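We use cookies to remember your preferences. Accept Decline Read our cookie notice
Search articles Go Advanced search

Robot teaching by demonstration

Robot teaching by demonstration is a family of methods in which a person shows a robot how to do a job instead of writing out the motions as code. The person may take hold of the arm and move it, or may steer it from a distance with a controller, a headset or a second arm. The robot records what happened and is later expected to do something similar. How similar, and under what conditions, is the subject of most of the literature and nearly all of the arguments.

The field goes by several other names, among them programming by demonstration, learning from demonstration and imitation learning. The terms overlap without quite matching, and authors who insist on the difference do not always agree on which side of it they stand.

Background

Early industrial arms were taught with a pendant, a handheld box of buttons used to jog the arm to a point and store it. Paint-spraying robots were often taught by leading the arm through a pass by hand, the theory being that a good painter's wrist already contained the program. The recording was then played back exactly. If the workpiece had moved an inch to the left, the paint went where the workpiece used to be.

Later methods tried to draw something more general from several demonstrations of the same task. A single recording says what the arm did once. A set of them, with the parts starting in different places, gives some idea of which portions of the motion mattered and which were the operator scratching an ear. Methods for telling these apart range from simple averaging to large neural networks, and the second kind is much better at it and much worse at saying why.

Kinesthetic teaching

In kinesthetic teaching the operator holds the robot's arm and moves it through the task. The motors are set to cancel the weight of the arm so that it can be pushed with modest effort. "Modest" is the manufacturer's word, and operators' shoulders have been known to use others.

The chief advantage is directness. The operator feels contact when a part touches something, and every recorded pose is one the robot can reach, having just been in it. The chief drawback is that the operator is also in the workspace. Hands, sleeves and forearms block the cameras, so that a system learning from video may come to associate success with the presence of an elbow. Two-armed tasks are harder still. A person needs both hands to guide one arm well, which leaves the other to be managed by a colleague, a script or optimism.

Teleoperation

In teleoperation the operator stays clear and the robot copies commands sent from elsewhere, sometimes across a building and more commonly across a desk. Three arrangements are usual:

Leader and follower arms. The operator moves a pair of small arms, and the larger pair copies them joint for joint. New users learn this quickly. It requires building a second robot in order to use the first.

Handheld controllers. The position of each controller is tracked and turned into a target for the matching gripper. The hardware is cheap, but the human arm and the robot arm bend in different places, and some wrist angles that feel natural to a person send the machine looking for a route through its own shoulder.

3D mice and joysticks. These are precise and slow. They are favored for small corrections and by people who have used them for years and see no reason to stop.

The usual complaint about teleoperation is the missing sense of touch. An operator who cannot feel a peg meet the rim of a hole has to judge it by eye, and tends to press harder than intended. Force feedback helps, at a price. Many operators settle for listening to the motors.

Task boards

Much of the work is done on task boards, flat panels fitted with pegs, holes, slots and gears. They are popular for the same reason that scales are popular with piano teachers: progress can be heard from the next room. Putting a peg in a hole calls for reaching, grasping, aligning and pushing, and the result is hard to dispute. It also takes a grown adult several tries by remote control, a fact usually discovered in front of visitors.

Boards often carry outlines to show where parts belong. These are a help to the operator and may or may not be one to the robot, depending on what its cameras make of them. Loose parts are commonly started in different positions from one demonstration to the next. Operators left to themselves will put everything back in the same comfortable spot, and the resulting policy works beautifully there and nowhere else.

The Hindell collection

A frequently discussed small collection was gathered one September at Hindell, a workshop that normally trains machine fitters. It holds 1,822 demonstrations of insertion and stacking tasks, recorded by 23 operators using two arms. The software was a teleoperation package called Gelley, with a labeling tool named Ena used afterward to mark where each attempt began and ended.

The collection is known mainly for its notes. Its coordinator, Safta Pană, asked every operator to write a line after each attempt, and declined to tidy up the spelling or the language. Entries include "good," "good but lucky," and a long run from one Tuesday that reads "same as before, worse." Pană later argued that "good but lucky" was the most useful label in the set - it marked attempts in which the part went in by a path no one would want copied. A model trained without those attempts was reported to be steadier on the slotted pieces. It was also reported to be slower, and the report's two authors drew opposite conclusions from this.

A companion study, Jia, used the same tasks but had the operators guide the arms by hand. Its demonstrations were shorter and smoother. They were also fewer, as the sessions ended when people got tired, and the sessions planned for after lunch were quietly moved to the morning.

Quality of demonstrations

What counts as a good demonstration is unsettled. Experts are fast and consistent, and for that reason rarely show the robot what to do when something slips. Beginners slip constantly. Many projects now mix the two and keep the recoveries, in which a part is dropped, nudged or picked up again. Some ask skilled operators to make mistakes on purpose, a request that skilled operators carry out badly.

Pauses are another difficulty. A person thinking what to do next holds still, and a robot trained on enough of this learns to hold still as well. Unlike the person, it may have no reason to stop holding still. Trimming the pauses is standard practice, though cutting too closely removes the short waits in which a gripper is closing.

Criticism

Critics note that collecting demonstrations is labor, often repetitive, and that its cost is seldom listed beside the results. A task described as learned by the machine may have been done by people a great many times first. Supporters reply that apprentices are not free either. Critics answer that apprentices can generally be told a thing once, and supporters who have trained apprentices tend to let the matter drop.

A second objection concerns transfer. Demonstrations made on one arm do not move easily to another with different joints or a different grip, and a new gripper can send a project back to the beginning. Recording the path of the fingertips and leaving out the joint angles eases the problem. It does not help much when the new hand is too wide for the slot.

See also

Force feedback
Imitation learning
Peg-in-hole problem
Teach pendant

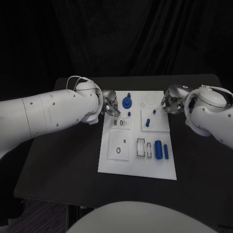

Two-armed robot over a task board with blue pegs and a gear-shaped part.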